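How Does a Washing Machine Get Clothes Clean?

Clothes pick up dirt all day long. Some of it is mud you can see. Some of it is sweat and skin oil that you can't. Water alone will not lift oil out of cloth, so we add soap. One end of each tiny bit of soap grabs oil, and the other end grabs water. When the water drains, the oil goes with it.

Some machines open at the front. A top loader has its lid on top, and clothes are dropped into a drum.

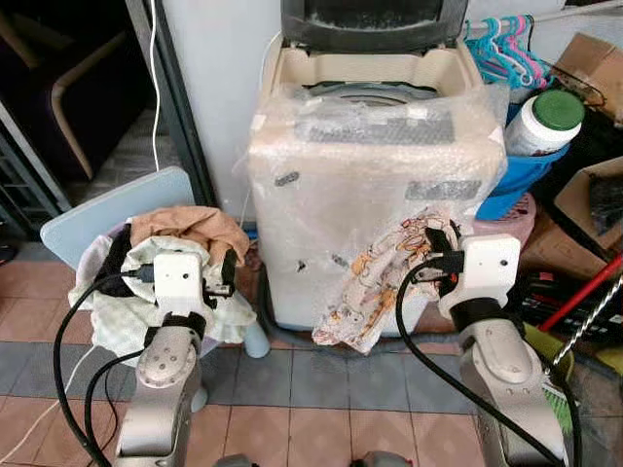
Nadiia Levchenko wrote to ask why her top loader leaves socks twisted around shirts. The drum turns one way and then the other, and long sleeves wrap around small things. Putting in fewer clothes helps.

The outside of a washer is called the cabinet. It can get scratched or dented when it is moved, so people cover it. Bubble wrap is two sheets of plastic with air trapped between them. The air squashes a little when something bumps it – like a very small pillow.

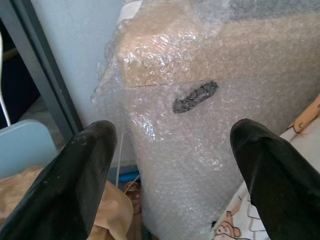 Can you wash clothes with the wrap still on, one reader in Hornow wanted to know. Ask a grown-up to check the booklet first. Packing has to come off any part that moves, and off the hoses too.

Before a wash, clothes get sorted. Dark colors can leak dye onto pale ones, mostly when they are new. Towels are heavy and take longer to dry than thin cotton. Look at the tag inside each piece. A number such as 60 or 90 on some tags is the hottest water allowed, in degrees Celsius. Check the pockets, too. A tissue left inside will come out in nearly 90 little pieces.

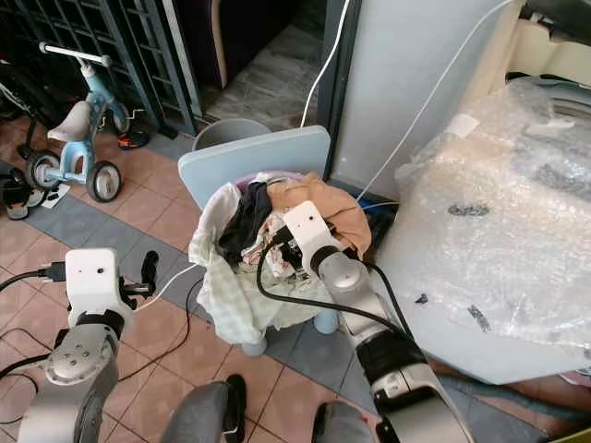
Light and dark clothes in one heap, with a green checked cloth hanging over the front.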